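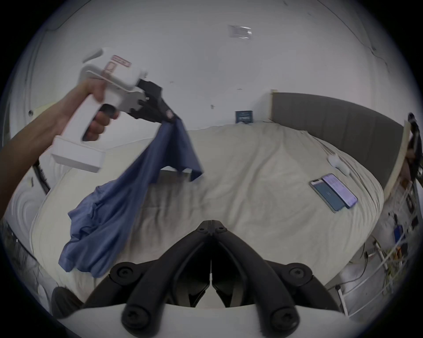 Fig. 4-1. Cloth pinched at one corner, trigger hand on the pistol grip.

SECTION 4: HAND GRIPPERS, SET-UP AND FIRST CLOTH RUN
Nimton pair, home build. Rev. March 18, 2020. Notes by Baltazar Hinojosa, fixes by Ryan Hebden.

Do section 3 (jaws and linkage) first. If the jaws don't close flush on a sheet of printer paper, go back. Cloth will only make it worse.

4.1 What you need

Two finished grippers, left and right
Charged packs, one each
Screwdriver from the jaw kit
One T-shirt, plain, no buttons, no zip
A bed or a big table with a soft cover. Bed is better, you can drop things on it
Laptop with the Lahlou logger installed

Shirt color should stand out from the cover. Pale on pale gave us junk tracking all through December.

4.2 Trigger check

1. Pack out. Squeeze the trigger all the way, let go slow. Should come back by itself.
2. If it sticks halfway, loosen the two hinge screws a quarter turn. Try again. Still sticky, take the jaw off and look for print strings in the hinge.
3. Squeeze 11 times. Listen for a click on the return. Click = the spring is rubbing the shell, see 3.6.
4. Same again on the other hand. Don't assume they match, they never do.

CAUTION: keep fingers out of the hinge when you let go. The return spring is the stiff one from Gurnuder and it bites.

4.3 Power and pairing

1. Packs in. Left first, then right. The logger names them in the order it sees them.
2. Wait for green on the body. Ours takes a while after a cold night in the garage.
3. Open the logger, port 2436. Both hands should show up in the list.
4. Wave the left one. If the right trace moves you swapped them, pull both packs and start over at step 1.
5. Set jaw zero: jaws open, hit Zero. Jaws shut on nothing, hit Full.

Note: do zero again every time you touch a hinge screw. Every time. Ryan lost a whole evening of runs to this.

Full open should read 70 on the jaw line. A bit over is fine. Under that, the linkage is short on one side and you'll get lopsided grabs.

4.4 Laying out the shirt

1. Straighten the cover. Small wrinkles OK, big ridges not OK, the jaws will grab the ridge and take the cover with it.
2. Drop the shirt from chest height. Don't arrange it. You want it messy.
3. Stand so both hands reach the whole shirt without leaning. Leaning makes the head view jump around.
4. Start the log. Count of 3 before you move.

4.5 First grab

1. Left hand only. Pick a lower corner you can see clearly.
2. Come in low, jaws open, tips just touching the cover.
3. Close on the corner. Half the jaw length of cloth is plenty. More than that and it bunches in the hinge.
4. Pull toward you, low and slow, till the cloth makes a line from the jaws to the pile.
5. Stop there. Hold. Right hand stays open and off to the side for now.

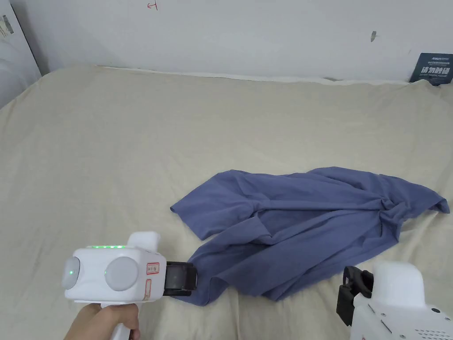 Fig. 4-2. Step 5. Left jaws on the corner, right jaws open.

6. Bring in the right hand and take a second corner. Hems work best, sleeves are ok for practice.
7. Lift both together. Keep the wrists level, if one tips the log shows it as a slip.
8. Lower, open both, back off. Stop the log.

CAUTION: don't yank. The jaw pads are glued, not screwed, and Rosetti glue lets go all at once. If a pad shifts, stop and redo 3.4.

4.6 If it goes wrong

Cloth slides out: pads dusty. Wipe with a damp rag, let dry, try agian.
Grabs the cover too: tips too low, or the cover is too loose. Tuck it in at the sides.
Log stops at 300 frames: trial setting still on. Turn off Short Run in the logger menu.
No green light: pack not seated. Push till it clicks.
One hand drops off the list: laptop went to sleep. Plug it in and turn sleep off.
Jaws shut but the line reads half open: you skipped Zero. 4.3 step 5.

4.7 Before you put it away

Packs out, always. Jaws left open so the spring isnt loaded. Copy the logs off the laptop and rename them the same day, left-right order in the name. Hinge screws get a last check by hand, snug only. If one is stripped, tag that gripper and do the swap in 5.1 before the next run.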